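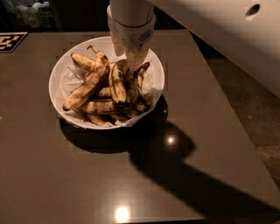

Kitchen & Pantry > Baking Basics > Freezing Fruit

How to Freeze Ripe Bananas for Baking

By Ntombi Xaba

Bananas for baking should be soft, strongly sweet-smelling and well spotted. Yellow ones with green tips will freeze, but they won't get any sweeter in the freezer, so leave them on the counter until they're ready. Throw out any with mold on the stem, leaking skin or a sour, boozy smell.

What you need

A baking sheet that fits flat in your freezer, parchment paper, quart-size freezer bags and a marker. A kitchen scale helps if your recipes go by weight.

Method 1: Slices

Peel first. A banana frozen in its skin is slow to thaw and unpleasant to peel, and the skin takes up room in the bag.

Cut into thick coins, a little under an inch. Lay them on the parchment so they don't touch. Freeze until hard, two to three hours, then tip them into a bag, press out the air and seal. Slices are best for smoothies and for pancakes, where you only want a handful at a time.

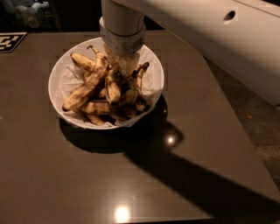 Method 2: Mash

Use this one if you mostly make banana bread. Mash the fruit with a fork and measure it into bags by the cup. Most loaf recipes call for one cup, and the Carneo loaf on this site takes a cup and a half. Stir in a teaspoon of lemon juice per cup if you care about the color – I usually skip it for bread.

Flatten each bag before it goes in. Flat bags stack well and thaw in around 50 minutes on the counter.

Labeling

Write the amount and the month on the bag before you fill it. Mine from July said only "ban." and I had to thaw one to find out how much was in it. Use frozen bananas within three months for the best flavor.

Thawing

Put the bag in a bowl in case it leaks. The fruit will be brown and there will be liquid. Stir the liquid back in for bread or muffins. 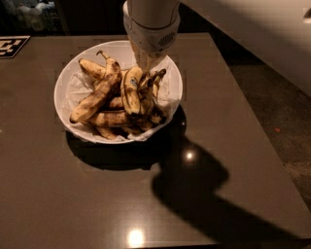
For cookies, drain it off, or the dough spreads too much. You can simmer the drained liquid down in a small pan and add it to oatmeal.

Let the mash come to room temperature before mixing it with melted butter. Cold fruit makes the butter set in lumps.

Filed under: Freezer, Fruit, Make Ahead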